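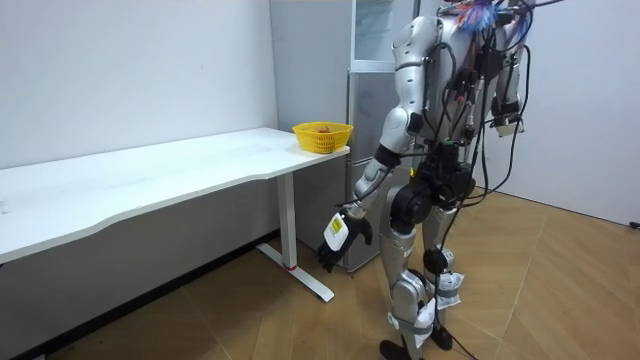
Kiều Quan wrote: Have you tried plain warm water before anything else? Matte white tops hold on to polish, and half the smudges people send us are leftover cleaner from the last attempt.

Ticket 435
Product: Kollero long table, white, curved front
Opened by: Đạt Ngô
Opened: April 14, 2018
Status: Closed

Original message

Hello Brolbridge! First of all, I love this table. We've had it since September, up against the left-hand wall on the pale wood floor, and the gentle curve along the front is such a good idea (no more corners in the hip when you squeeze past!). Two things I'd like help with, though. There are a few faint smudges on the top which won't shift, and the whole thing has started to rock a little when you lean on the front. I've used a spray polish on it, a supermarket one, every week or so. Was I not meant to?

Log

Reply 1, Đạt Ngô
Thanks Kiều, no, I hadn't tried plain water! It seemed too simple. I'm going to do one end tonight and leave the other as it is so I can compare.

Reply 2, Đạt Ngô
Well, that is brilliant. Warm water, soft cloth, wrung out hard, then a dry cloth straight after. The first wipe did nothing much and I was ready to write back and grumble, but on the third the greyish marks began to lift and the cloth came up slightly greasy. So it was the polish all along! One smudge near the wall is still there if you get your head down level with the top and look along it.

Reply 3, Kiều Quan
Good. For the stubborn one, use a single drop of washing-up liquid in a bowl of water and rinse it off well. Please don't use a scouring sponge or one of those white foam erasers. They'll leave a shiny patch and we can't put the matte back. On the rocking: which way does it go, wall to room or end to end?

Reply 4, Đạt Ngô
Wall to room. I pulled it out 30 cm and it still did it, so the skirting board isn't to blame. Then I slid a folded bit of card under the front leg nearest the door and it stopped completely. Floor or leg, do you think?

Reply 5, Kiều Quan
Swap the table end for end and try again without the card. If the rock stays by the door, it's the floor. If it travels with the table, it's the leg.

Reply 6, Đạt Ngô
Did it this morning with a neighbour on the other end. It travelled! Turned the table on its side on a blanket and found one bolt at the top of that leg I could turn with my fingers. The other three were tight.

Reply 7, Kiều Quan
Tighten it with the key from the Kollero bag, a quarter turn at a time, going round all four bolts. If it comes loose again within a month, quote part 67 and we'll post you a new bolt and washer.

Reply 8, Đạt Ngô
Key found (in the drawer with the batteries, of course). All four done, table back on its feet and pushed up to the wall, and it is rock solid, I leaned on it with both elbows! The last smudge came off with the washing-up liquid too. I'm so pleased with it. Happy for you to close the ticket, and I'll shout if I need part 67.

Closed by Kiều Quan. Cause: polish residue on top, one loose leg bolt. No parts sent.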